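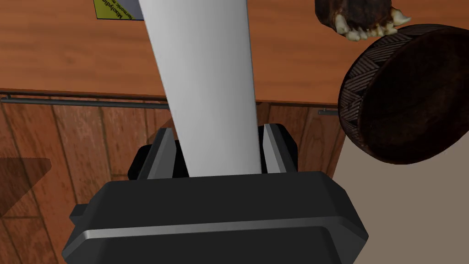

How to raise a group complaint at work without it falling apart by lunchtime

At some point most workplaces produce a thing that everybody hates. It might be a new rota, a policy on who may work from home, or a public statement from the boss that made half the building wince. People grumble in the kitchen, somebody says "we should do something", and then it's time for a meeting and the moment passes.

This page is for the stage after the grumbling. I have helped put together one staff letter that worked and one that was read, I think, by its authors and possibly a printer. The second taught me more.

Before you start

Look up where you stand. The rules on collective action vary a great deal by country, and walking out is a different animal from writing a letter. If there is a union, speak to the rep first. If there isn't, a free employment advice line will do for the basics. Nothing on this page is legal advice, and I'd be alarmed if you treated it as such.

Read your contract and the staff handbook too, especially the parts on confidentiality and social media. It's dull. Bring biscuits.

Step 1. Find out what people are cross about

You may think you know. At Hedusora, where I spent several years moving spreadsheets from one place to another, we were sure the whole floor was furious about the new shift pattern. When we asked, most people could live with the shifts. What they couldn't stand was hearing of them by a notice in the lift.

Talk to people one at a time, away from company chat and company email. Assume anything typed on a work laptop can be read at work. Ask what happened, how it affected them and what would put it right. Then write the answers down the same day, while they still sound like a person speaking.

Step 2. Choose your demands, and stop at 3

Long lists get answered in order of cheapness. Ask for 20 things and you'll get better coffee and a warm note about listening.

Each demand should be something a named job title could agree to and somebody could later check. "Respect staff" fails on both counts. "Publish rota changes at least 20 days ahead" passes. So does "Reply to this letter in writing".

Step 3. Write the letter

Keep it to one page. Start with what you want, follow with why, and finish with the date by which you'd like an answer. Put it plainly at the top, like so:

April 1, 2026
To the management of Kokkonen, Destgate office
We are asking for three changes to the way shifts are set.

Do look at the calendar before settling on a date, mind. That one has obvious drawbacks.

Take out the adjectives. "Shameful" feels marvellous to write and gives the reader something to argue with besides the facts. Letters drafted by more than four people tend to acquire a paragraph on values; remove it gently while its owner is on holiday.

Step 4. Collect names

Decide early whether the letter will be signed or anonymous. A signed letter carries more weight and more risk, and each person has to weigh that for themselves. Never add a name on the strength of a nod in the corridor. Get a clear yes to the final wording – the final wording, not the draft before somebody improved it.

Numbers matter in proportion. In a firm of 200, a page of signatures is hard to wave away. In a firm of 2000, you may do better gathering one whole department than a thin scatter across all of them. 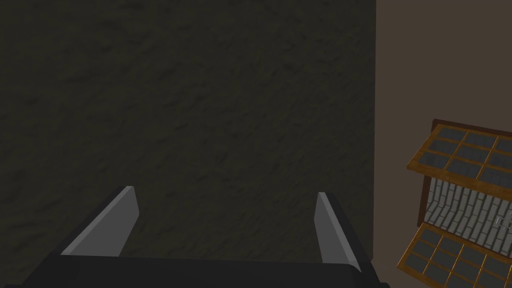
Keep the list in one place, with one person looking after it and a second who knows where it is. Our unsuccessful letter existed in several versions, each with its own signatures, and the one we handed in was the shortest.

Step 5. Deliver it and then wait

Send it to the person who can say yes, and copy in whoever that person answers to. Ask for confirmation that it has arrived. If you've planned something further, such as a lunchtime gathering outside, get advice on it before you mention it to anybody upstairs.

Expect an invitation to a "listening session". Go, take notes, and send a short email afterwards setting out what was said. Ours at Barkodetti was held in January in a room called Harmony, with the heating off.

If the press gets in touch

Agree beforehand who will speak, and have two sentences ready. Everyone else can say "I'll pass that on" and hang up. Reporters are generally polite about it, and they do ring back.

If the answer is no

Ask for the reasons in writing. Share them with everybody who signed, word for word and without commentary, and meet within the week to decide whether to take it further. Some people will drop out at this stage. Let them go kindly, as you may want them for the next letter.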